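Heltimier Home Forum > Furniture > Bedroom
Thread: Reupholstering vanity stool seat, is brocade a daft idea?

mavis_castellanos
July 2023
Right, quick one before I have to go out. Doing up the spare room, have a white vanity, the French looking sort with the curvy legs and oval mirror. Seat pad for the stool is done in cream with a gold floral on it, raised pattern. Sister in law says it's too much with all the carving and I should of gone plain linen. Now I'm doubting it. Also the pad isn't screwed back on yet so now is the time to say.

threadbare_tom
Too much. Sorry. You've got scrolls on the table and scrolls on the seat, they'll fight. Plain velvet, dusty green or similar. Done.

Pippin219
Disagree with Tom. That style was never meant to be plain. Gold would go with the handles if they're brass?

mavis_castellanos
Yes brass knobs, small round ones. Tom I looked at green, Gastura had one in the sale but it was thin and you could see the weave when you pulled it. Picture below, pad up against the table so you can see both together.
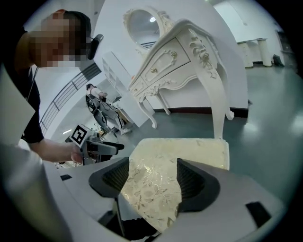 Dewanti Osman
Keep it. My only worry would be wear. Raised brocades snag, rings, zips, cat if you have one. Mine went at the front edge after 2 years and that was a stool hardly anybody sat on. Did you put wadding between the foam and the cover? Makes a big difference at the corners.

mavis_castellanos
Wadding yes, one layer. No cat. Granddaughter with sticky hands tho

threadbare_tom
OK seen it now, it's less shouty than I had in my head. Still think plain. The floor's grey, walls are white, so fair enough the seat is the only bit of pattern going. But you'll be bored of it by Christmas.

Pippin219
Tom you say that about everything that isn't green

Dewanti Osman
Sticky hands = fabric protector before it goes back on the frame, and test it on an offcut first. The Blackwood spray left a tide mark on a pale one I did. Metallic threads can go dull with it as well. Two light coats, let it dry overnight.

kettle_on
Jumping in, what foam did you use? I'm about to do 3 dining chairs and the bloke in the shop wants to sell me the dear stuff.

mavis_castellanos
Old foam was crumbling so I got a piece cut, firm, roughly 5cm. Manotico do it by post. Bread knife to trim the corners, worked better than the scissors.

kettle_on
Ta. Will measure up tonight

threadbare_tom
Electric carving knife if you can get one. Go firm for dining chairs, the medium goes flat in no time.

Pippin219
Mavis are you putting a bottom cloth on? Looks so much neater and hides the staples. I use 10mm staples for that, longer ones poke through if the board's thin.

mavis_castellanos
Hadn't thought of it. Got some black lining somewhere from the curtains. Is that ok or does it need to be the proper stuff

Pippin219
Lining's fine. Fold the edge under, staple the middle of each side first and then work out to the corners. Poke through for the screw holes before you staple or you'll be hunting for them with a bradawl like I was.

mavis_castellanos
Good tip. Right I'm keeping the brocade. Sister in law can lump it. Will get the spray this week and try it on a scrap, got enough left over for a little cushion as well

Dewanti Osman
Don't do the cushion

threadbare_tom
Agreed, no cushion. First time me and Dewanti have agreed since the pelmet thread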